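Ketix furniture listings, cleaned

README, please read before you load anything

What it is
Secondhand furniture listings, text only. Titles, body text, asking price, a few tags. Collected from the Sorkbridge and Pukel boards, plus the small Overgaard one. Cleaned by hand where it was worth it, by script where it wasn't. More than 3000 listings after cleanup.

Good for: price lookups, tagging tests, spelling of furniture words in the wild.
Not good for: anything about who buys what. No sale prices in here, only asking.

Files
listings.csv - main table, one row per listing
tags.csv - listing id, tag, one pair per row
dropped.csv - ids we threw out and a short reason code
Tab separated despite the extension. Yes, I know. Too many scripts depend on it now.

Columns in listings.csv
There are 8:
id - string, keep the leading zeros
board - sorkbridge, pukel or overgaard, all lower case
title - as posted
body - as posted, minus phone numbers and emails
price - whole dollars, blank if none given
kind - table, chair, shelf, bed, lamp, other
material - whatever the seller wrote, mapped to a short list
month - month posted, number only

Price
"Free" is 0. "Make offer" is blank. Don't mix those up, the first release did and every average came out wrong. Sets are priced as a set, so a dining set with chairs looks like a very expensive table. Look for the tag set_of before you compare.

Material
Messy column. Sellers say "glass table" when only the top is glass, and "metal table" when only the base is metal. We go by the top. Base goes in tags if the seller mentioned it at all. So a glass top on a metal base is material glass, tag base_metal. Same rule for the Overgaard rows, even tho that board has its own material field. We ignored it, half the entries were wrong.
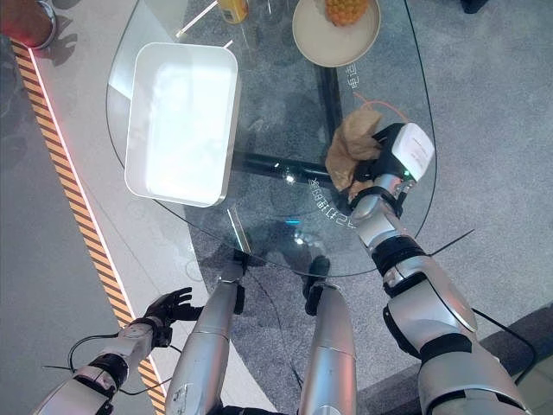 Page last changed: Aug 22, 2019

Shape
No shape column. People asked. Sellers write round, roundish, oval, egg, teardrop, kidney, "kind of a blob", and no two of them mean the same thing by it. Tags shape_round and shape_rect exist, where the title says so outright. Anything else gets shape_odd. If you want better than that, search the body text yourself.

Cleanup, in order
Strip contact info
Drop exact repeats (same title, same body, same board)
Drop "wanted" posts
Lower case the kind and material columns, never the title
Map spelling variants, list is in the header of the script

Near repeats are still in. Same sofa reposted with a lower price counts as a new row. On purpose, price drops are useful.

Known problems
Pukel rows from April have the month blank. Fill with 4.
2 rows have a body but no title. Left in.
Line breaks inside body are written as a double pipe. Some sellers used a double pipe themselves, can't tell them apart any more.
Lamps are undercounted, the Sorkbridge board puts them under household and we didnt pull that section.
kind = other is a junk drawer. Coat racks, room dividers, a church pew.

Versions
v1 - first dump, don't use, see Price
v2 - current. Price fixed, Overgaard added, dropped.csv added

Use
Free for research and hobby stuff. Say Ketix listings v2 when you write it up. Don't try to work out who the sellers are. If you find a phone number that slipped thru, send the row id and it comes out in the next release.

To do
split sets into pieces
redo the material map for chairs, leather vs "leather look" is a mess
pull the household section from Sorkbridge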